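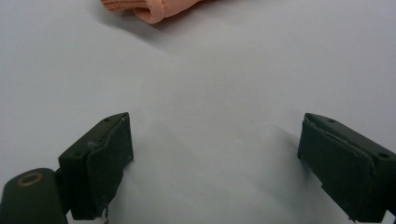 *Pink knit on a pale table.*

My grandmother darned socks until she was past eighty, and I throw mine out when the heel goes. I don't think that makes her a better person than me. Wool cost her more of her week than it costs me, and she'd been taught a skill I wasn't. But I have come to think we should be able to get things mended without having to become our grandmothers first, and that councils should help pay for it.

The case against is easy to make. A decent pair of socks costs less than a sandwich and a coffee. A jumper from a chain store costs less than an hour with someone who knows how to re-knit a cuff. Any accountant will tell you to bin it and buy another. I did that for years, and so did everyone I worked with.

What the accountant leaves out is the rubbish bill. In Stastdale, where I live, the weekly bin service takes clothing along with everything else, and ratepayers cover the cost of trucking it to the tip and burying it. The shop that sold the jumper pays none of that. So the new jumper is cheap at the till and dearer later on, in a rates notice that never mentions jumpers. If we are already paying to get rid of the stuff, I can't see why it would be improper to spend a little of the same money keeping it in use.

The charity bins don't solve it either. People treat them as a clear conscience with a slot in the front. I have sorted donations at the back of an op shop, and a worn-out garment is no more use there than it is in your drawer. Someone has to pull it out, look at it and put it in the skip, and then the op shop pays for the skip.

Roxana Tănase runs an alterations counter in the arcade beside the old Fashola showroom. She charges $4 to close a small hole and more if the ribbing has gone. I asked her whether anybody brings in socks. Sometimes, she said, but usually only if someone they love made them. Most of her work is hems and zips. She told me she could take on a second person if mending came in steadily, but it comes in lumps, mostly at the first cold snap, and you can't pay a wage on lumps.

A council could smooth that out. My suggestion is a mending voucher, posted with the rates notice, good at any local repairer for clothes, shoes or bags. Renters should get one too, through the library, as they pay rates by way of their landlord whether they see the bill or not. Set the value low to begin with and review it after 2 years. If hardly any are used, drop it.

I've heard it said that this would subsidise people who can well afford a tailor. It would, a bit. So does the library, and so does the pool. I've also heard that schools should teach sewing again, and I agree, but a child who learns to darn this year doesn't help the bloke who has a split seam tonight and works shifts.

The stronger objection is quality. Plenty of what is sold now isn't worth mending. The knit is thin, the yarn pills in a month and the fabric around a hole is as weak as the hole. Roxana sends a fair bit of it back over the counter. I don't have a full answer to that — a voucher won't turn a bad jumper into a good one. It might get a few more of us to turn the thing inside out in the shop and look at the seams before we pay.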